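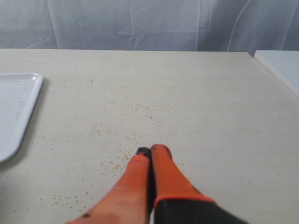 Granular transfer is the hardest of the household routines covered in this guide, and it should be set up last. The routine moves dry grain or seed between a bowl and a tray with a spoon. It does not include cleanup. Small yellow seeds scattered in loose patches over a pale tabletop, with a few more on the floor of the tray, are a normal working condition, and the arm has no means of collecting them. Two closed fingertips cannot pick up a layer one seed deep. Plan for a person with a brush.

Filed under: Setup Guides > Kitchen Routines > Talpur Arm

7.3 Preparing the granular transfer routine

1. Clear the work surface and wipe it. Seeds left under the bowl will tilt it and shift the rim height.
2. Place the tray flat. Place the bowl within reach of the wrist, with its rim clear of the forearm path.
3. Fill the bowl with 210 g of dry grain. Do not use flour, sugar or anything that clumps.
4. Close the fingers on the spoon handle, leaving the rounded end above the grip. Check that the handle does not rotate when pushed lightly from the side.
5. Jog the spoon over the bowl and store the entry point. Store a second point over the tray.
6. Run the Flurer test cycle at low speed. The cycle makes 11 scoops and then stops.
7. Weigh what is in the tray and enter the figure at the prompt.

CAUTION: Keep hands out of the reach envelope until the arm has parked. Cable loops at the wrist can catch on a sleeve or a bowl rim.

NOTE: Error 602 indicates that the spoon met resistance before reaching scoop depth. Raise the entry point and repeat from step 5.

7.4 What to expect

In our acceptance runs the arm delivered 69 percent of the starting weight to the tray. The remainder was divided between the bottom of the bowl and the table. Deep scoops shorten the cycle and increase spillage. Shallow scoops do the reverse. The routine is suitable for repeated portioning where loss is acceptable. It is not yet a substitute for a person serving a meal or refilling a jar.

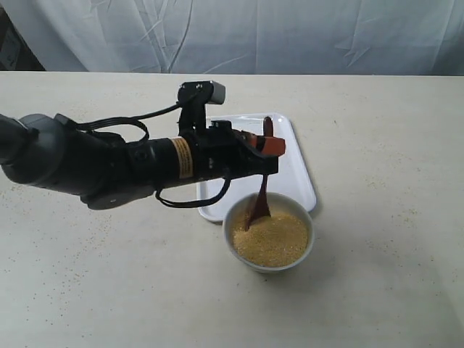
Tariq Zaidi disputes that last point in his comments on the January draft. He holds that a jar with a wide mouth is within the arm's ability today, that most of the loss comes from carrying the spoon too fast between stored points, and that the guide should say so before it tells owners to give up on the task.

The carry speed setting is described in 7.5. Wide-mouth jars have not been tested and remain unsupported in this release.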